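Clornska Hand Teaching Kit
Item no. 558

The Clornska kit lets one person record a task by hand and pass the recording to a robot arm fitted with the same fingers. The operator holds the tool, opens and closes the fingers with the trigger, and does the job at normal working speed. The camera on the tool records the view past the fingertips.

The kit is sold to labs and small shops that need recordings of tabletop work: picking up, turning over, stacking, hanging, putting away. It needs no arm on site while recording. A short calibration is done once when the tool is unpacked and again whenever the fingers are changed.

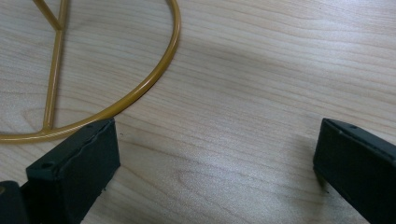 Wire and rod goods take more practice than boxes or cups. Open the fingers fully before coming in, line them up across the rod, and close slowly. If the part lies flat, approach at a low angle or start at a raised section. Recordings where the fingers push the part along the table can be kept, but tag them so they can be sorted out before training.

In the box
Hand tool with trigger and camera
2 pairs of fingers, black
4 finger screws and driver
USB cable
Calibration card
Printed quick guide

Remote control
The Zolberg base station is sold separately. With it the hand tool drives an arm directly, and the arm's motion is saved in the same file format as a hand recording. Both kinds can be mixed in one project. Arm adapters are available for the Munro and Fandberg mounting plates. Other plates need a drilled adapter, quoted on request.

Fingers and wear
Fingertip edges wear with use. Small nicks do not affect recording. Replace a pair when the tips no longer meet evenly or a screw hole has gone loose. Always replace both fingers together and run calibration afterward.

Firmware
Version 29 is installed on all units shipped since September. Older units can be updated over the USB cable. Saved recordings stay on the tool during the update, but copy them off first.

Questions about adapters or bulk orders go to Senthil Suvarna in technical sales. Please include the item number and the make of your arm.

Page last updated 28 October 2018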